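The Great Bedroom Sort-Out: a gallery

by Archana Garg

Welcome, and thank you for stopping by! A good many of you wrote after the kitchen page went up, asking when I'd get around to the clothes, and the answer is that I got around to them in March, over more evenings than I care to admit. We had moved to Stolembridge the winter before with everything we owned stuffed into whatever would hold it, and the clothes had simply stayed where they landed (on the bed, beside the bed, on top of whatever was near the bed) and we had all learned to step over them.

My mother would have done the whole thing in an afternoon. I am slower, and I like to sit down and have tea, and I like to try on things from years ago and call my sister about them. So this is the long version, with the notes I kept as I went along. I hope some of it is useful to you, and if it isn't, I hope you at least enjoy snooping around somebody else's clothes.

Making a start
I always begin with the bed made. It sounds fussy, I know, but a made bed is the biggest table in the house, and you can see what you've got when it's lying on a plain cover. It also means you have to finish before you can go to sleep, and that has gotten me through more than one evening when I wanted to quit.

The piles
I keep 3 piles going: staying, going, and ask someone. The last one is always the biggest. Half of it is things my daughter Tetteh-ed, as we say in our house, after the old neighbor of that name who could never let a thing leave without trying it on first and then wearing it home. She had very good taste and a very full closet, and I still miss her at the back gate.

The boxes
I save moving boxes far too long, but they do come in handy for this. Summer things go in one, the shoes that only come out for weddings in another, and I write on two sides with a fat marker so it doesn't matter which way they get shoved in. Leave the flaps open until the very end. If you tape a box early you will find one more blouse that belongs in it, every time, and then you'll be hunting for the scissors.

Winter coats and jackets
Coats are the hard part for me, because they're bulky and you get fond of them. Go through the pockets before you do anything else, and I mean all of them, including the little inside ones. I have found bus tickets, a key to a house we no longer rent, cough drops by the handful, and once a whole letter from my aunt that I'd thought was lost for good.
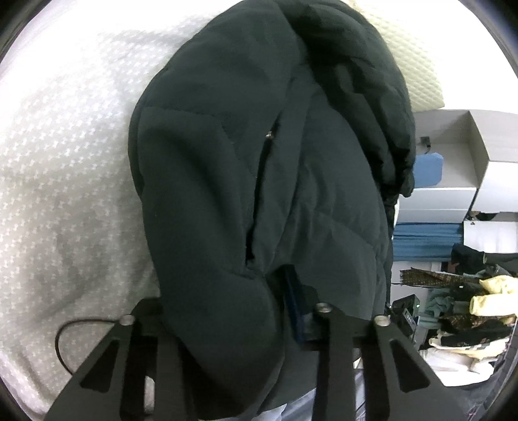
After the pockets I close up the zippers, so the teeth don't snag on anything, and give each coat a good shake by the shoulders. Anything puffy I fold loosely and put on top of everything else, with nothing heavy over it. A friend swears by those bags you squash flat with the vacuum cleaner, and they do save room, but I tried 2 of them one year and my favorite coat took until Christmas to look like itself again! I'd sooner give up the shelf.

Prints and patterns
You may have gathered that I can't walk past an animal print. I had promised myself I'd let some of them go this time, and I did, a few, mostly the ones that had gone tight in the arms. The rest are staying, and my sister can say what she likes about it.

Where it all went
The going pile went to the clothing swap at the Orkero hall, where they set out long tables and you can bring as much as you like. I came home with a raincoat and a lamp, so I can't say the house got much emptier. Next month I'm starting on the linen closet, and if any of you have a way of folding a fitted sheet that works for a person with short arms, please do write and tell me.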